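Gallery: House rules at the pouring and handling tables

Welcome to the gallery page of the Talholm handling room. We began this page in September, when the colleagues from Grikari asked how we organise our work with the arms, and it was easier to put it on one page than to answer every e-mail separately. The rules are our own house rules. They stand beside the national standard and the manual of the manufacturer, they do not replace them, and if you find a conflict between them, please follow the stricter one and tell Eskil Lundgren.

The rules were first written by Eskil for the Gemora project and later revised by Yaw Frimpong, who took out many of my long sentences. I put some of them back.

Before power-on

The person who will run the task walks one time around the table and looks at the floor, the cables and the mounting. Cables must not cross the place where a person stands. If a cable has to go there for a short test, it is taped along its whole length, also when the test is only five minutes.

The speed limit for a new program is 200 millimetres per second at the tool. It stays like this until the program has completed 16 runs without a stop by the operator. After that, a second person can sign for a higher speed. You may not sign for your own program, even if you are the only one in the building that afternoon – in this case it has to wait until the next morning.

Pouring of dry goods

Pouring looks harmless and for this reason people come too close. Hands stay outside the taped area from the moment the program is started until the arm is at its rest position. If the receiving cup falls over, let it lie. Press stop first, then wait for the arm to stand still, then clean up. 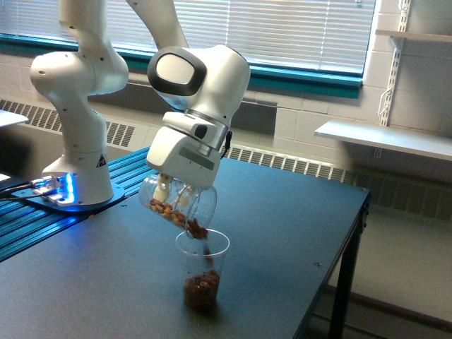

We use only light plastic containers for pouring, no glass and no ceramic. The grip force is set for each type of container and written in the table log, together with the fill weight. Our usual fill is under 962 grams, including the container, and this limit comes from our own risk assessment, so please do not copy it for another gripper without making your own calculation.

Food used in the trials is trial material. It goes in the labelled bin at the end of the day and is not eaten, also not when the package was opened just now. Nuts need one more rule: they are written on the allergen sheet at the door before the package is opened, and the table is wiped with a damp cloth afterwards. Two of our colleagues have a strong allergy and they must be able to read at the door what is in the room.

Stopping and starting again

Everyone who enters the room may press the stop, visitors too. There is no wrong stop. The operator writes the time and one sentence in the log, for example "stopped, lid on floor", and this is enough.

Starting again is only for the operator. We had a discussion with the Quartey team about this, as they allow any trained person to restart. We kept our rule, but we agreed that the name of the operator must be clearly visible on the board by the door.

Training

New people watch for 12 hours before they run anything alone. The hours may be divided over several weeks. Yaw keeps the list and he will ask you to show him a stop at a moment he chooses, so practise it.

Questions about this page go to Eskil, and questions about training go to Yaw. The printed copy of the rules hangs in the corridor beside the first aid cabinet. If the printed copy and this page are different, then the page is the newer one.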